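About Himesstead Appliance Testing

Himesstead is an independent laboratory for household refrigeration and cooking appliances. We measure energy use, internal temperature distribution and door seal performance for manufacturers, importers and housing providers. The laboratory is located on the Bovell industrial park and occupies two buildings, one for refrigeration and one for heat-producing equipment.

The company was formed to take over the test rooms of Tanabe Cold Storage when that firm stopped making its own cabinets. The original walk-in chambers are still in use. Their controls, insulation and floor drains have been replaced.

What we test

Refrigeration work is the larger part of our business. A standard run places the cabinet in a chamber held at a fixed ambient temperature and logs compartment readings until the compressor cycle is stable. Each run uses 12 sensors unless the client's test plan calls for more. Door-opening runs follow a separate schedule and are reported separately, as the results should not be compared with closed-door figures.

Cooking appliances are tested for heating time, standby draw and surface temperature. Microwave ovens are tested with a measured water load. Ranges are tested one burner at a time, then with all burners on.

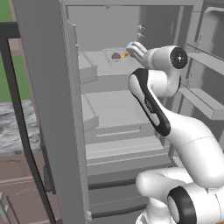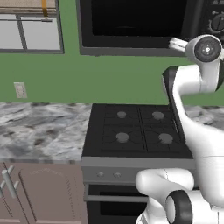 Rendered kitchen views: an open refrigerator, and a microwave mounted above a stove.

Clients may send one unit or several. We prefer at least 2 units of the same model for any energy claim – differences between units are common enough that a single result has limited use. Units should arrive in original packaging with the manual and all shelves. Refrigerators are stood upright for 28 hours before first power-on, and this period is included in quoted lead times.

Reports and records

Reports give the test conditions, instrument list, raw readings and calculated results. We do not issue ratings or recommendations. Raw data is kept in Coken, our in-house records system, and can be exported on request. Calibration of all temperature channels takes place every March, and the refrigeration building accepts no new work during that month.

As of 26 August 2025, the records system holds 623 completed reports. Reports belong to the client and are not released to third parties without written consent.

Related pages

Preparing a unit for shipment
Chamber sizes and door clearances
Door seal testing: method notes
Quotes and lead times
Exporting data from Coken
Directions to the Bovell site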